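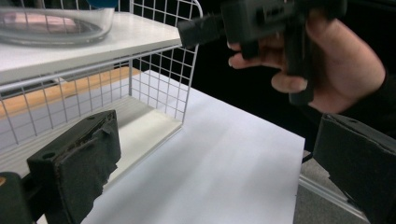
ok so thread about moving to a smaller town and what it did to our grocery bill, bc people keep asking. long. sorry

background: left the city in March, now in Pondale. one grocery store (Belhaj), one gas station that sells bread, a Saturday-type market that moves around depending on the weather. next real supermarket is Gultance, 40 min if the bridge is open

first month was a disaster. kept shopping like I was still two blocks from everything. run out of onions at 6pm, drive to Belhaj, come home with onions and 31 dollars of other stuff. four times a week

wrote it all down in April. every receipt in one shoebox. April came to 574. for two adults. one of whom eats lunch at work!!

574 was more than we ever spent in the city. and small town food was supposed to be cheaper, that was half the pitch

it is not cheaper. eggs are cheaper. eggs and potatos. everything else rides in on a truck and you pay for the truck

so what changed. first thing – two trips a month to Gultance, with a list, and the list is law. beans, rice, flour, oil, coffee, canned tomatoes, the big bag of oats. no wandering

Belhaj is for milk, greens, whatever's marked down by the back door. they mark down after 4. go at 4:15, not 4, the guy with the sticker gun is slow and does bread last

second thing, leftovers. I was so bad at this. we'd put half a pot of soup in the fridge behind the mustard and meet it again in two weeks

now anything cooked goes in glass, lid on, where I can see it. top shelf only. bottom shelf is raw stuff and drinks. if it's on top it gets eaten before I cook anything new

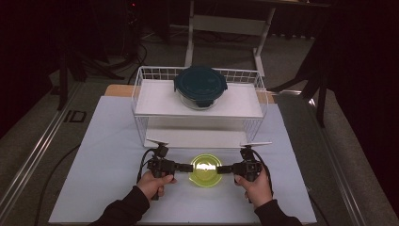
round glass one with the teal lid, and the little lime bowl

glass because I can see what's in there. that's it, that's the whole system. had a stack of old takeout tubs before and every one of them was a mystery

someone asked about labels. no. tried it for a week. tape falls off in the fridge, then you have tape on the floor

third: one pot of beans at the start of the week. soak overnight, salt the water more than feels right, bay leaf if there is one. gets us tacos, soup, beans on toast, and a sad desk lunch or two

half the dry bag makes enough for us. whole bag if my sister's kids are coming and then it's gone by dark

freezer update since I got yelled at last time: yes we have one, no it's not a chest freezer, it's the dinky one over the fridge. bread, peas, stock, a bag of onion ends and carrot tops for more stock. nothing else fits

I use an app for the list, Justik. it's fine. it thinks I live in a different county and keeps offering me coupons for a store I've never seen. the shared list part works tho so we stopped buying double mustard

May was better. June was better than May. not going to post the June number because then July has to beat it and July has a birthday in it

things that did NOT help: coupons, a bread machine (used it three times, it's in the closet), "pantry challenge" where you buy nothing for a week. we bought nothing for a week and then bought everything

also the garden. everyone said grow your own. I've spent more on dirt than I will ever get back in zucchini. the basil is good. the basil gets to stay

gas, before anyone asks. the Gultance run isn't free. I do put it in the total. we go when there's another errand over there, dentist or the hardware store, and if there's no errand we strech it a few days

my napkin math says we're on track for some 2000 less over the year, counting gas. not counting dirt

the market: go late if you want deals, go early if you want peaches. no way to do both. I've tried

q from replies: meat? maybe once a week, a whole chicken when Belhaj has them. roast it, pick it, bones in the pot. same as everybody's grandma did

q: do you miss the city stores. yes. the dumplings. I'd drive the 40 min twice over for those dumplings and Gultance doesn't have them

q: what's for dinner then. beans. it's beans

will do a separate thread on the soup if I get to it, need to measure stuff for once. going to catch the sticker guy now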